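8月 14:20〜 羽根の湿度メモ

午前の続き。加湿なしの箱と加湿ありの箱、どっちも一晩置いた分を計量。
Modudanoの加湿剤は200gパックで開封、残りは棚の二段目。使ったら蓋しめること(自分あて)。

なし側は羽根の根元が割れやすい。指で軽く曲げただけでピシッといく。あり側はまだしなる。重さの差は小さい、天秤の読みがふらつくので風よけ要る。Nnamdiさんに借りられるか聞く。
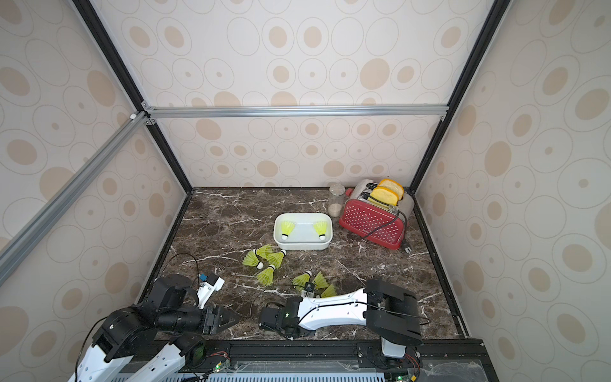

白トレイ、シャトル2個。黄緑。

打球テストはBolteroの打ち出し機で約1,000回の予定だったが、124回で中断。送りの爪が引っかかる。グリス塗り直しても同じ。夕方Warapornさんに見てもらう。
記録用紙、「回転」と「回数」の欄が紛わらしいので次から分ける。

あとコルクの接着、前回ロットは剥がれ2件。今回はまだ無し、だだし打数が少ないので何とも言えない。

明日やること
・爪の交換
・あり側の再計量、朝イチで
・Andradeに追加の見積もり、納期も聞く
・200回ごとに羽根チェック、番号はコルク側に書く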